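# Flurneo Stepped Produce Display Stand: Equipment Review

Prepared by Lorenz Grabner, Furnishings Assessment, Prenero Retail Training Center. Issued 8/3/20.
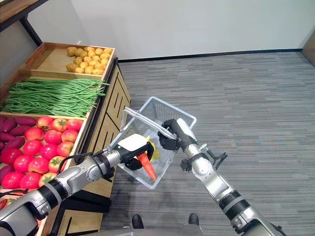
The Flurneo stand was purchased for the Center's practice shop, where trainees learn to stock, face and rotate fresh goods before their first placement. It replaced a flat Wikström table that had been in service for many years. The principal difference is the stepped arrangement of the trays, which descend from back to front and keep each product in view of a customer standing at the stand. With small yellow potatoes in the highest tray, green beans in the next and tomatoes beneath them, all three can be identified at once and reached without moving any of the others. The flat table did not permit this unless the goods were laid out thinly, and it required more frequent restocking as a result.

## Delivery and assembly

The stand arrived in two cartons with a combined weight of 47 kg. Two members of staff assembled it in one morning. The instructions are adequate, although the drawing for the leg brackets shows the left and right pieces reversed. Flurneo has been informed and has supplied a corrected sheet. All fixings were present. The purchase price was $700, and delivery was charged separately.

## Construction

The trays are wood with raised rims. The rims hold round produce securely when a tray is filled to a moderate height. Heaping above that level is possible with potatoes, which settle against one another, but it is not recommended for tomatoes. Long produce behaves differently. Green beans laid parallel tend to hang over the front edge of their tray, and trainees should be instructed to trim the pile back at each check so that the product below remains visible.

The black metal legs are steady on carpet. The Center also tested the stand on a tiled floor, where it rocked slightly until one foot was adjusted. The light wood cabinet front gives the unit a finished appearance from the side, but dust gathers in the dark vertical slots and a narrow brush is needed to remove it.

## Performance in use

The stand was assessed over 264 hours of scheduled training. During that period no tray loosened and no rim split. One shallow dent was recorded on a front edge and has been left unrepaired.

Trainees found the lower trays easy to fill. The highest tray is less convenient for shorter persons, who must lean across the display to reach the back corners. Staff now fill it first, before the remaining trays are stocked — a simple change of order that has resolved most complaints.

Cleaning is straightforward. A damp cloth is sufficient for the trays, provided that they are dried promptly. The manufacturer advises against soaking.

## Comparison

The Isance market rack was considered at the time of purchase. It costs almost $400 and is lighter, but its trays are fixed at a single angle and its rims are too low for loose round goods. It may suit a shop that displays mainly packaged items.

## Assessment

The Flurneo stand is approved for continued use in the practice shop. A second unit has been requested for the December intake, subject to confirmation that the corrected assembly sheet is included in the carton. Departments wishing to borrow the present unit should note that it does not pass through the storeroom door when assembled, and that the legs must be removed before it is moved.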